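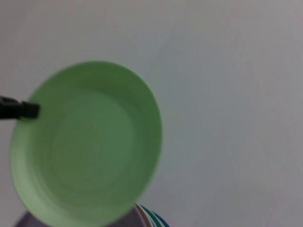
¿Qué es una copia de trabajo en cine?

Es el positivo que se obtenía del negativo de cámara para montar la película, de modo que el negativo original no se tocara hasta que el montaje quedara aprobado.

Copia de trabajo

La copia de trabajo, también llamada copión montado cuando ya está ordenada por secuencias, fue el soporte habitual del montaje cinematográfico hasta la generalización de los sistemas digitales. El laboratorio revelaba el negativo, tiraba un positivo sin corrección fina de color y lo enviaba a la sala de montaje, donde se sincronizaba con la banda magnética de sonido.

Proceso

El material llegaba en rollos con números de borde, impresos a intervalos regulares en el negativo y visibles también en el positivo. El ayudante de montaje anotaba esos números en un libro, junto con el plano, la toma y el rollo de sonido. El montador cortaba y unía el positivo con cinta adhesiva transparente, lo que permitía deshacer un empalme sin perder fotogramas. Los fundidos y encadenados se indicaban con trazos de lápiz graso sobre la película.

Terminado el montaje, el cortador de negativo reproducía cada corte a partir de los números de borde. De ese negativo cortado salía la primera copia estándar, ya etalonada.

Conservación

Muchas copias de trabajo se destruyeron al acabar la producción. Las que quedan suelen presentar rayas, empalmes amarillentos y marcas de lápiz, y a veces contienen escenas suprimidas del montaje final. El archivo fílmico de Hamwood guarda 116 títulos en este formato, la mayoría procedentes de los laboratorios Durnbridge, cerrados tras la pérdida de su principal cliente.

El caso más consultado es el de Besavstead, un drama rural de la productora Valdebenito. Su copia de trabajo ocupa 15 rollos y conserva el final descartado, en el que la familia abandona la finca. La versión estrenada termina antes de la subasta. El catálogo asigna al conjunto las signaturas 981 a 991, con varios rollos agrupados bajo un mismo número. Falta el sonido del rollo 4.

Uso posterior del término

En la postproducción digital se sigue llamando copia de trabajo a cualquier versión provisional que circula entre montaje, sonido y efectos visuales. Suele llevar código de tiempo sobreimpreso y música temporal. En inglés se emplea workprint, palabra que designa también las versiones inacabadas que se filtran antes del estreno.

Véase también: copión, etalonaje, montaje, moviola, negativo de cámara.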